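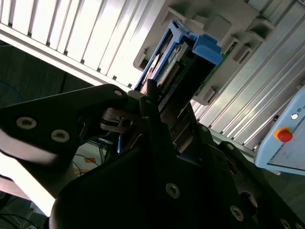
Figure 2. Countersunk screws in a flat black plate, with the linkage bracket at its tip.

3.2 Joining the head to the shaft

The joint between head and shaft is where most replica throwing spears fail. In the first series, five of the six broken spears gave way within a hand's width of the socket, and the blade itself was undamaged each time. We therefore treated the joint as a separate part of the build and tested three ways of making it: a tapered socket with a cross pin, a split shaft bound with cord, and a tang set into a drilled hole.

All shafts were ash, bought as straight blanks from Usunstead and shaved to a common thickness by Amr Badawi. Heads were cut from mild steel plate and ground to a leaf shape. We left the edges blunt, both for safety and to keep sharpness from affecting how deep a spear went into the target. The socketed heads were rolled cold and closed with a weld along the seam. The tanged heads had the tang ground square, with a slight taper toward the end.

For the bound joint, the shaft was sawn down the middle at one end, the head was pushed into the cut, and waxed linen cord was wrapped over it under tension. Hanane Alaoui did all the wrapping, so that differences in hand tension between builders would not show up in the results. The cord was finished with a coat of pine pitch and left overnight. Pitch that was applied too thick chipped off at the first hard landing, and those joints were wrapped again before the count began.

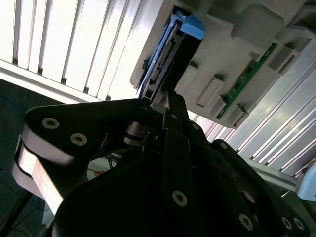
Seating depth mattered more than we expected for the socketed heads. A socket that looks tight from the outside can still have a gap between the end of the shaft and the closed end of the cone, and the head then moves back a little with each throw until the pin takes the whole load. It is easier to judge depth on parts that slide into an open bay, such as the hard drive in the blue tray shown here, which is only partly inserted in its chassis. With a socket there is no such view. We rubbed the tapered end of the shaft with chalk, pressed the head on by hand, took it off and shaved down the rubbed spots. Two or three rounds of this were enough on most shafts — a few needed more where the grain ran out to one side.

The cross pin was a soft iron nail, clipped and peened flat on both sides. Holes were drilled with the head already seated. On two early spears we drilled the wood first and tried to line up the socket afterward, which left oval holes and a loose pin. Those two were dropped from the series and replaced.

Throws were made at a packed straw target by Nesma Samir and Aicha Ezzat, who alternated after each set of five. After every set the joint was checked by holding the head still in a padded vise and twisting the shaft by hand. Any movement that could be felt was noted, and a joint was counted as failed when the head could be turned or pulled forward without tools.

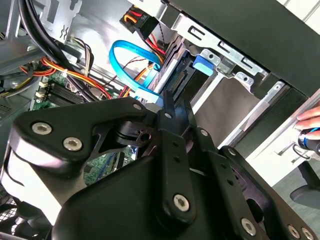 Why was ash used for every shaft? It is easy to get in long, straight lengths, it bends before it breaks, and using one wood meant that any difference between spears could be put down to the joint.

Misses were kept in the record. A spear that lands flat on hard ground puts a sideways load on the joint that a clean hit does not, and people who throw these spears at fairs and club meets miss fairly often. Leaving the misses out would have made the tanged joint look better than it is. In our notes the tanged spears held well in straw, but they split the shaft along the grain when they struck the ground at a low angle.

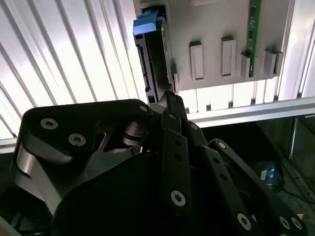
Figure 3. Hard drive seated vertically in the drive-bay panel, with gripper fingers angled toward it.

A short collar of copper tube was later added to the tanged spears, pushed down over the mouth of the drilled hole and crimped in place. The collared shafts were thrown on a separate afternoon in November, on softer ground, and their results are listed apart from the main series for that reason. Weight was checked again after the collars went on. The balance point moved forward by the width of a finger, and both throwers said they could feel the change on the first few throws.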